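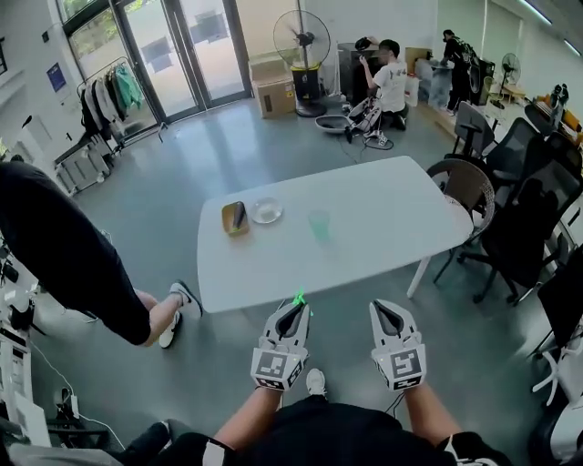 I've been putting off writing about the work stuff, partly because three of you asked me and partly because I changed my mind about it twice since January. So, okay. Robots!

For anyone new here, I'm at Pluteo, where we put together kits for small shops. Cups, plates, boxes, a little card nobody reads. I started on the packing side and I was good at it, fast hands, could do it and hold a whole conversation. Then the company signed on with Mavwood for the automation thing and half of us figured that was that. I updated my resume the same night (it still had my old phone number on it, so that was worth doing anyway).

What happened is that I got moved over to teaching. My job now is to do the same little table chores with grippers in my hands, over and over, so the machines have something to learn from. Pick up the cup, put it down. Pick up the plate, put it down a bit to the left. My first day I did 80 of these and went home and tried to open a jar like I had two fingers.

It's strange work. You notice how much your hands used to do without asking you! I never thought about how I turned a cup before I set it down, and now I have opinions about it. Obinna Obi, who trained me, is so smooth with the grippers that you'd think he was born with them. I still come in too steep on plates. 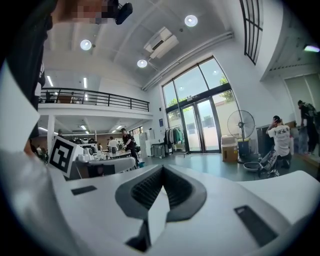
The part I really wanted to get to is the people, though. There were 23 of us on packing and there are fewer now. A couple went to the Ajayi warehouse across town, one went back to school, and I miss the noise they made. Packing was loud. Teaching is quiet, you get into a rhythm and an hour goes by and you haven't said a word to anyone. I've started eating lunch with the folks who fix the equipment just to hear some talking.

On the good side, my shoulders hurt less, and I get asked things. Last month I said a move was wrong for the way we stack boxes and they changed it that afternoon. In four years of packing I don't think that happened once. The pay went up a little too - not as much as it should have, and yes, I said so.

Do I worry I'm teaching myself out of a job? Sure, some nights. My sister asks me every time she calls. I don't have an answer for her yet, but we have a meeting with the managers coming up and I've got my questions written on the back of a Trerkska receipt so I can't chicken out. I'll let you know how it goes.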